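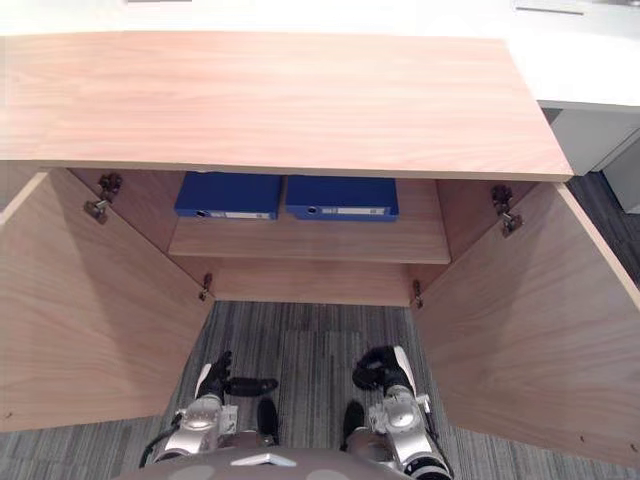 Sullum Pipe Band moves up a grade and opens winter classes

Thursday, November 7, 2019

Sullum Pipe Band will compete in Grade 4 next season after being moved up from Grade 5 at the end of the summer. The band received the letter confirming the change last week and read it out at Tuesday practice.

The regrading follows a season in which the band placed in every contest it entered, including a first at the Eltodville Highland Games. It finished second at the Bendelance gathering, where the drum corps took the drumming prize for the first time.

Moving up means longer and harder music. In Grade 5 the band played a set of simple marches, and it had used the same one, with small changes, for three seasons. Two new sets are now being learned. The first is built on 2/4 marches and opens with a tune written by one of the band's own pipers. The second is a medley that is still being put together, with a slow air in the middle that may or may not stay in. The pipe major wants both sets off the page before the band breaks for the holidays in December.

The drum corps has started again from scratch. New snare scores were handed out in October, and the bass and tenor parts are being written to go with them. The corps is also changing the pitch of its tenor drums, which sat too close to the bass on the contest recordings.

Practice stays on Tuesdays at the Geraghty Hall, 943 Mill Road, with chanters at 6:30 and full band at 7:45. A second practice for the competition players has been added on Sunday afternoons. It runs until the middle of March and then stops until the grass is fit to march on.

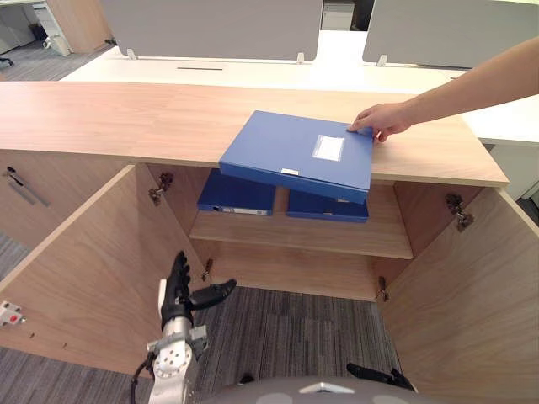 Beginner classes

The band is taking on learners again this winter. Classes in piping and in snare, bass and tenor drumming run for ten weeks, and the fee is $60, which covers a practice chanter or a pair of sticks and a pad. Learners keep these when the classes are over. The minimum age is eight. There is no upper limit, and several of the current pipers started in their forties.

New pipers work on the practice chanter for most of their first year before they are given a set of pipes. Drummers usually join the corps a little sooner. Anyone who already plays and has moved to the area can come along to a Tuesday practice and speak to the pipe major or the leading drummer.

Highland dancing is not being offered this year. The band had hoped to bring it back but has not found a teacher who is free on a weeknight. Dancers who were on last year's list should have had a message about classes in Eltodville.

Uniforms

Members moving from the learners' group to the street band will be measured for kilts at the hall before the Sunday practice. Players who have outgrown a jacket or waistcoat should bring it with them, along with the hose and flashes that went with it. The band owns all uniforms and will not ask members to pay for alterations, apart from shoes, which players buy themselves. Glengarries need to come back too, even if they still fit, as the badges are being replaced.

Street-band players are reminded that the town parade is in full uniform whatever the weather. Capes will be on the bus.

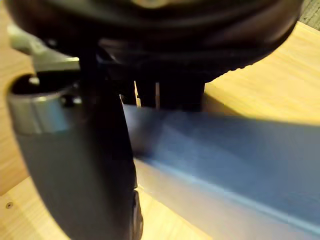
Winter concert

The band's winter concert is at the Geraghty Hall on the second Saturday in December, starting at 7 p.m. The hall seats 300 and sold out last year, so the band is asking people to get tickets early. They can be bought at practice nights or from the music store on Front Street in Sullum.

The first half will be given over to the learners and to solo spots, including a piobaireachd from the band's junior solo champion and a drum fanfare. The full band plays after the intermission and will give the new march set its first public outing. A fiddle and accordion group from Bendelance is the guest act. There will be tea and shortbread at the intermission and a raffle at the end, with the proceeds going toward travel to next summer's contests.

Next season

The contest calendar is not final. The band expects to open in May at Bendelance and has already entered Eltodville, where it will face at least two Grade 4 bands it has not played against before. It may also travel to one out-of-state contest in August if the cost of the bus can be met. Parade bookings are being taken as usual, but the band will not accept any on contest weekends.

Comments (4)

tenor_mom: So pleased for them all. They worked hard for this. Is the Sunday practice the same time every week? My son came home with two different answers.

Highland Laddie 62: Well deserved. I was at Eltodville and the attack was the cleanest I have heard from them. Please keep the slow air!

reedcase: Does the $60 go down if you already have your own chanter? I have one from when I played in school.

Sullum Pipe Band: @tenor_mom Two o'clock every week, chanters first. @reedcase Yes, bring it on Tuesday and we'll check the reed for you. The fee is lower if you don't need a new one.

Contact the band: use the form on our Join Us page or call in on any practice night | © 2019 Sullum Pipe Band | Back to top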